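4.2 Learning to hand over the small jobs

By the time we made our second round of visits to the Garklow laundry, the sorting line had been running for a full season, and the people who worked beside it had stopped treating it as a visitor. We had expected to hear a good deal about speed. What we heard about first, and for most of our first morning, was socks. Sheets and towels had gone over to the machines years before with very little fuss, but small items had always stayed with people, and the thirteen workers in the small-items room had built a good part of their day around them: who sat where, who talked to whom, and which jobs were saved for the slow hour after lunch.

Vaughn Lyons, who had been in that room longer than anyone else on the shift, was kind enough to let one of us sit with him through several afternoons. He explained that pairing had never felt like a skill to him until he was asked to show it to somebody else. A sock lands folded over on itself, and before it can be matched you have to find the cuff, tell it from the heel, and decide which way round the thing is lying. He did all of this with his fingers while chatting over his shoulder. Under the new arrangement he was asked to do it slowly, with a hand-held gripper in place of his fingers, so that each pick could be recorded and used to train the arm on the line (Figure 3). 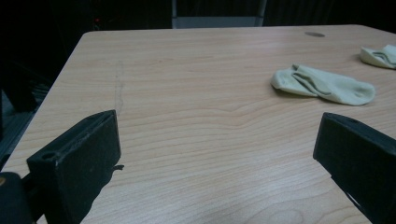 Figure 3. Two off-white socks on the tabletop, with the fingers of the hand-held gripper open in the foreground.

Over the study period the group recorded 1518 picks, in sittings of 60 minutes with a proper break between them. The sittings were popular at first, partly for the novelty and partly for the chair, which everyone agreed was better than the ones in the main room. Later the mood was more mixed. Several workers told us they missed the talk, as the recording table only took one person at a time, and it is hard to keep up a conversation when you are thinking about the angle of your wrist. Others liked the quiet very much and asked for more of it. We would be wary of averaging these two feelings into one.

There was also the question of what the recording work was worth. The firm, Caltine, paid it at the ordinary rate, on the reasoning that it took place in ordinary hours. Dario Sala, the shift lead, thought this was a mistake and said so to us more than once over tea. In his view the workers were teaching, and teaching ought to be paid as teaching. His point was taken up in January, when a small supplement was agreed, though it came too late for those who had done most of the early sittings. The same complaint appears in our notes from the Posomano site, where no supplement had been offered when our visits ended.

We turn in the next section to the 132 diary entries kept by the workers themselves, which give a fuller picture of how the slow hour after lunch changed.

Related articles
Babić: Tea breaks, talk and the sorting room
Who trains the machine? Pay and recognition in recorded handwork
Living beside the line: a return visit to Posomano
Keeping a work diary: notes on method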